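The Bed Comes First
11/27/24
By Luminița Lungu

Stoica has rented out furnished rooms in Brereck for 13 years, and she says she can tell how a person lives from what ends up on the bed.

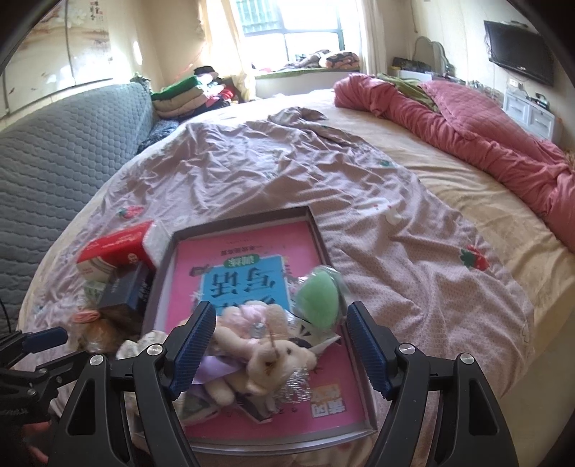 "A desk has a job and a shelf has a job," she says. "The bed is where you put things when you come in the door and your hands are full. Then you have to sleep, so you move it all to the chair. The next day it goes back."

She now spends part of each month helping tenants sort out their rooms before a move or a visit from family. She doesn't charge for it. The sessions run two hours, and she starts every one at the bed, whatever the rest of the room looks like.

Her first tool is a shallow tray. Books go in it, and small plush toys, ribbon, anything that would otherwise slide into the covers. "People want to start with a big bin," she says. "A big bin fills up and you never see the bottom again. With a tray you see all of it. When it's full you stop and put those things away."

She has rules about what goes in first. Hair ties are picked up as soon as they are seen. Boxes get opened before anyone decides about them, and empty ones are flattened. Gift wrap is the slow part. Ribbon gets knotted around whatever is near it, and she would sooner cut it than spend ten minutes saving it.

Plush toys take the longest for another reason. Most of her tenants are students or in their first jobs, and many of the toys were presents. Some are still in the plastic they came in. Stoica asks for the plastic to come off. "If you like it, take it out and let it sit somewhere," she says. "If you don't want to open it, give it to someone who will."

I asked whether she tells people how many to keep. She shook her head. One tenant had 10 on a single windowsill and the room was perfectly tidy. Another had two, and both were always on the floor.

Round beds are a subject of their own. She bought one for the upstairs room in 2000 and has complained about the sheets ever since. "There are no corners to tuck. It wrinkles the minute you sit down." A quilted comforter on a round bed will hang unevenly however you fold it, so during a sort she rolls it lengthwise and pushes it to one side. The other side becomes the work surface. She doesn't strip the sheet until everything is off it — small things get carried to the laundry that way, and she has taken a phone charger out of the washer more than once.

Storage comes last. She likes low shelves near the door and has no use for under-bed drawers. A shop called Warno used to sell the trays she prefers, but it closed, and she has been buying secondhand.

Her next session is in December, for a tenant going home for the winter who wants to take only one suitcase. Stoica has asked her to leave the bed as it is until then.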